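Deltholm pauses table-clearing robot trials after gripper fault

Issued from Varnville, November

Deltholm has paused all trials of its table-clearing robot arm after a fault caused the gripper to close on cups with more force than it had been set to use. One member of staff at the Bekthorpe test kitchen had a small cut to the hand while picking up pieces of a broken mug. The cut was treated on site and the person went back to work the same day.

The fault came to light shortly after 11 in the morning, during a routine session in which the arm was clearing used cups and mugs from a worktop. The arm reached for a ceramic mug, took hold of it and went on squeezing after it should have stopped. The mug cracked at the rim. The operator pressed the stop button and the arm halted as it should. The power was then switched off at the wall and the area was cleared.

Engineers went back through the records for the whole trial. Of 356 pick-ups logged at Bekthorpe, 35 showed a grip force above the set limit. Most of these went unnoticed at the time, as the items were soft plastic and sprang back into shape. In 2 cases the item was damaged: the mug, and a drinking glass that had been put down to ordinary wear when it was found chipped.

The cause has been traced to a force sensor in the gripper, supplied by Yadav. Liquid had got past a seal and reached the sensor's connector, and the sensor then gave readings that were too low. The control software took the low readings to mean that the grip was too light and tightened it. The seal was fitted to the drawing. The drawing did not allow for the amount of splashing that comes with tipping out half-finished drinks, and that part of the design was Deltholm's.

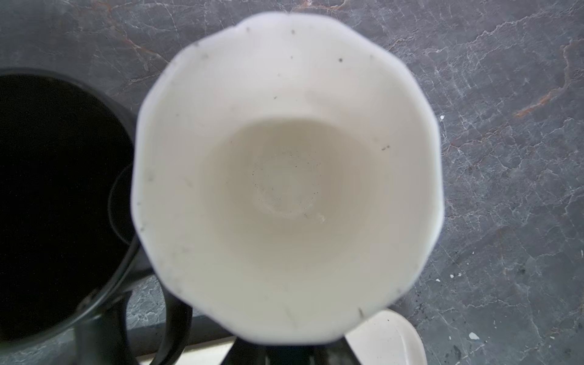

Used crockery is harder on a machine than clean crockery. There may be liquid left in the bottom, and the amount differs from one item to the next, so the arm cannot rely on weight alone to tell whether it has a good hold. The trial software gave the force sensor the final say in every case. It had no second check for a reading that made no sense, and it should have had one.

Three changes are being made before any arm is switched on again. The seal is being replaced with a deeper one that covers the connector as well as the sensor. The software will stop the gripper if the force reading and the motor current do not agree. A fixed limit on motor current will also be set in the gripper itself, where the software cannot override it.

Rekha Bhatt, head of safety at Deltholm, said: "We should have caught this sooner. The high readings were in the motor records and we were not looking at them, because the force sensor told us all was well. I am sorry that a colleague was hurt. The arms will stay off until I have seen the new gripper run wet and dry without going over the limit."

Arms of the same type at the company's Varnville workshop have been checked. No liquid was found in them, but they have been switched off as well and will get the same changes. No arms of this type have been sold or lent to customers.

Cafes that had agreed to host the next stage of the trial have been told that it will not start as planned. A new start date has not been set. A written account of the fault and the repair will be sent to each of them once the tests are finished.

Press enquiries should be sent to the Deltholm press desk in Varnville.

Ends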